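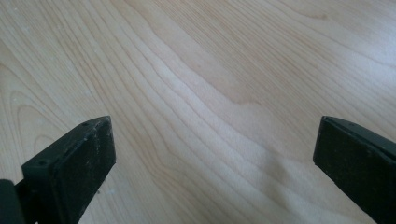

Pirihi hand gripper, fingers open over the bare table.

Checking and cleaning the Pirihi hand grippers

Written by Gwilym Voyle for the Drovico bench. Last changed 2023-01-02.

These steps cover the pair of hand grippers at the wooden table. Do them at the start of a recording day and again after any gripper has been dropped. Both grippers get the same treatment. Work on one at a time so the screws and pads don't get mixed up.

What you need

Two lint-free cloths
Isopropyl alcohol in the small squeeze bottle
A soft brush (the old paintbrush in the drawer is fine)
The 2 mm hex driver
The steel ruler
The log book

Step 1. Stop the recorder and power down

Close the session in Dimier before you touch a cable. If you pull the cable with a session still open, the last file is left without an index and has to be rebuilt by hand. Wait for the status line to say idle, then switch off the gripper supply.

Step 2. Look at the fingers

Open the fingers all the way and hold the gripper under the desk lamp. Look at the inner face of each finger first. Light scuffing is normal and doesn't need anything beyond a wipe. Look for cracks starting at the round holes in the upper rim, for chips along the edges, and for any place where the face has started to lift. A finger with a crack comes off and goes in the reject box, even if it still feels stiff. 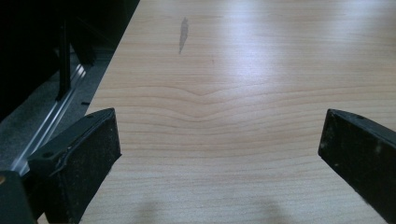

Pale dust and scuffs on the inner faces of both fingers.

Brush off the dry dust before you put any alcohol on. Wet dust turns to paste and packs into the corners. Then put a few drops on the cloth, not on the finger, and wipe the face from the root to the tip. Fold to a clean part of the cloth and repeat until it comes away clean. Keep alcohol off the camera lens. The lens gets the second cloth, dry.

Wipe the table too. The fingers pick up whatever is on it, and pencil marks will transfer to the pads. A damp cloth along the grain is enough. Don't use the citrus cleaner. It leaves a film that makes the glare from the overhead lights worse, and the gripper cameras already lose some of the grain on the bright side.

Step 3. Check the screws

Each finger screw should be snug with the short end of the driver. If one turns more than a quarter turn, take it out, clean the thread, add a small drop of the blue thread lock and put it back. Leave it an hour before you use the gripper. Change the fingers as a pair after 1,000 hours on the counter, whatever they look like. Keyvan Hashemi keeps the spares.

Step 4. Measure the opening

Full opening is 90 mm, measured between the inner faces at the tips. Lay the ruler flat on the table and bring the fingers down to just above it. Read it from directly overhead. If the opening is short by more than a millimeter, the slide is dirty or the end stop has moved. Clean the slide with the brush and measure again. If it's still short, loosen the stop screw, open the fingers to the mark, and tighten it.

Close the fingers slowly and watch the tips. They should meet along the whole edge at once. A gap at the top with contact at the bottom means one finger is sitting crooked on its mount. Go back to step 3.

Step 5. Reconnect and set the zero

Plug in the cables with the power still off. Leave a loose loop at each wrist so that the cable doesn't pull when you reach across the table. Switch on and wait for both grippers to show up in Dimier, left first. If they come up swapped, exchange the two plugs at the hub and leave the software setting alone. Rhiannon Rosser once fixed it in the settings and we had a week in August with the hands reversed in every file.

With the fingers closed, press Set Zero. Open them fully and press Set Max. The raw reading at full opening should be close to 1,152. If it jumps around while you hold the fingers still, the sensor plug isn't seated.

Step 6. Test with the small bowl

Place the bowl near the middle of the table and start a short test session. Hold both grippers where the head camera can see them, then move them slowly left and right.

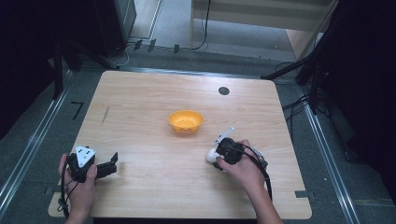 Each tracker light in Dimier should stay green through the whole movement. If one drops out only when your forearm is turned inward, change your grip and try again before you start cleaning markers. If it drops out everywhere, wipe the marker parts with a dry cloth. No alcohol on these, as it lifts the print.

Pick up the bowl by the rim with the left gripper, set it down, and do the same with the right. Play the test back and check that the opening trace follows what you did, with no flat spots. Delete the test session.

Step 7. Fill in the log

Write the hour counter, the measured opening for each side, and any part you changed. Put your initials next to it. Adi Sumampouw orders the fingers from Sarnania off this page, so a change that isn't in the log won't be reordered.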